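## 4.3 Preparing the hand unit and recording a demonstration

This section applies to the Stitier hand unit, firmware 3, used with the Okedden controller. It assumes that the controller is installed as described in Section 4.1 and that the operator has a login. For remote operation from the pendant, go to Section 4.5.

### 4.3.1 Station

1. Place the table so that all four sides can be reached. Leave at least 100 cm between the near edge and any wall or cabinet.
2. Tape the front corners of the table. If the table is moved, even slightly, repeat the origin check in 4.3.3.
3. Close the curtains on both sides. Daylight on the tabletop reduces tracking quality.
4. Push the curtain stand bases back until they are clear of the walking area. Check that the hazard tape on the bases is intact.
5. Clear the tabletop. Tools, cups and paper left in view are recorded with the task.

> **Caution:** Cables on the floor are a trip hazard. Route them along the curtain line where possible.

### 4.3.2 Inspecting the hand unit

Inspect the unit before the first recording of each shift and again after any drop. Work with the controller in STANDBY. The jaw drive is unpowered in this state, but the position sensors stay live.

1. Remove watches, rings and bracelets. Roll sleeves above the wrist.
2. Lift the unit with both hands, one on each end. Do not lift it by the bracket or by a cable.
3. Turn the unit over slowly above the table. Look for cracks in the housings and for loose screws at the base of the bracket.
4. Press lightly on the tip of the bracket. It must not move relative to the housing. A bent bracket shifts every recorded pose and cannot be corrected in software.
5. Follow each cable from the unit down to the edge of the table. There must be enough slack to turn the unit half a revolution in either direction without pulling on a connector.
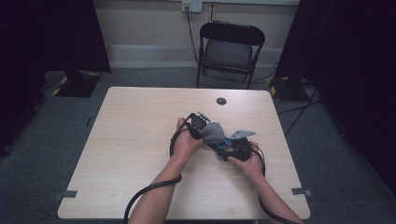

*Figure 4-6. Hand unit held at both ends for inspection, bracket pointing up and to the right.*

6. Set the unit down in the middle of the table and enter the result in the station log. If any check fails, tag the unit and use a spare.

**Note:** Small wear marks on the black housings are normal and need not be logged.

### 4.3.3 Origin check

1. On the controller, select SETUP > ORIGIN.
2. Hold the unit still over the table until the status line changes from SEARCHING to LOCKED.
3. Move the unit once around the work area, keeping it above the tabletop, and return to the starting point.
4. Read the closing error. A value of 3 mm or less is accepted.
5. If the value is higher, check the corner tape and repeat from step 2. After a second failure, run the full calibration in Section 6.

Error 449 at this stage means that one of the two cables is not seated. Return to STANDBY before touching the connectors - the controller does not detect a hot swap and will keep the old origin.

### 4.3.4 Recording

1. Put on the unit and adjust the strap so that the jaws follow the fingers without delay.
2. Place the task objects according to the task sheet.
3. Press RECORD and wait for the tone.
4. Perform the task at an even pace. The robot reproduces timing as well as path, so a hesitation in the demonstration is learned as a hesitation.
5. Keep the free hand out of the work area unless the sheet calls for two hands.
6. Press STOP with the unit at rest.

Discard a take if an object was dropped, if a cable touched an object, or if the tracking bar turned red at any time. Do not trim takes to remove an error. A standard set is 47 accepted takes per task, with the objects moved between takes as shown on the sheet.

> **Caution:** Never start playback on the robot while the hand unit is being worn. The controller blocks this in normal mode but not in SERVICE mode.

### 4.3.5 Revision notes

March 2019: step order in 4.3.2 changed after field comments from the Dalen site (M. Tangen). Closing error limit lowered. Checked by T. Ljungberg.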